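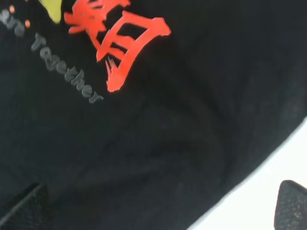

Open house night at Zeruvberg is my favorite evening of the whole year, and this June I got there early enough to stand right by the laundry table before the crowd filled in. (Last year I was stuck behind a very tall man and mostly watched his backpack.) The theme was cloth, which is a wonderful thing to give a robot because it never lies the same way twice. Visitors could see the arm at work on a white table, and I loved that the clothes weren't dull lab samples. A black shirt with a big red-orange character brushed across it and the word "Together" in gray letters makes a much better show than a plain square of cotton! Ming-te Ko ran the table from six until closing and must have answered the same things over and over, and he sounded pleased every single time.

The arm program is called Hsiao. It's the work of a small group inside Zeruvberg, and Szu-yu Lui, who leads it, gave a short talk at the start of the evening. She said they have logged 2441 attempts at handling shirts since the project began, and that the early ones were mostly a way of learning how many different heaps a single shirt can make. People laughed, but I think she meant it.

She also talked about looking. A person folding laundry hardly looks at it. You feel for the shoulder seam, give it a shake, and you're done while thinking about dinner. Hsiao has to find an edge by sight before it can do much of anything, and black cloth is a hard case, with the folds and the shadows so close in color. I had never thought about my own dark shirts that way, and now I can't stop.
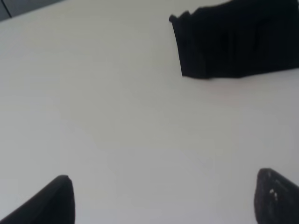
Can you try moving the arm yourself?

Anyone over ten can take a turn at the practice station in the back room, with a staff member next to them. Turns last a couple of minutes. Put your name on the sheet by the door when you come in, as the line gets long after seven.

I did put my name down, and Lai-ching Chang talked me through it. My hand on the controls was so jumpy! She told me to slow down, then slow down again, and after that to stop for a second and just look at where the fingers were. The practice cloth is a dish towel. I got hold of one corner, lifted it a little way, lost it, and was as proud as I've been all month.

A boy in line behind me picked up the towel on his first go and handed the controls back as if it were nothing. Ho-yin Lam, who was keeping the list, said that kids usually do better than the engineers' parents.

Back at the main table there was a lot of waiting, and I want to say a word in favor of it. The arm moves, stops, moves a bit more. Some people wandered off to the snack room during the pauses. If you stay, you begin to guess where it will go next — the near edge, the sleeve, the lump in the middle — and the whole group starts guessing out loud
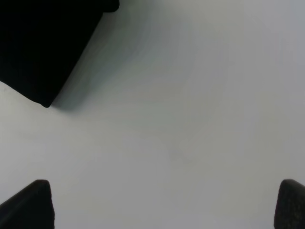

and groaning or cheering when it picks something else. By eight we had a proper little crowd of regulars who wouldn't give up their spots. A woman next to me was rooting for the sleeve all night. Ming-te let us call out our guesses before each try, and I was wrong nearly every time.

The other rooms were good too. Enero, the sorting rig, was down the hall with its bins of buttons, and Pei-shan Liu had the Tumusis carts following each other along a taped track on the floor. I spent less time there than they deserved. Next year I'll start at that end.

The door count at closing was 231, up a lot from last year, and the guest book had run out of pages. Somebody had taped in extra sheets.

The next evening is planned for a Tuesday in the fall, doors at six, free as before. Parking behind the building fills up quickly, and there are only 31 spaces, so take the bus if you can. Bring a shirt with a loud print if you'd like to offer one for the table. Ming-te is collecting them.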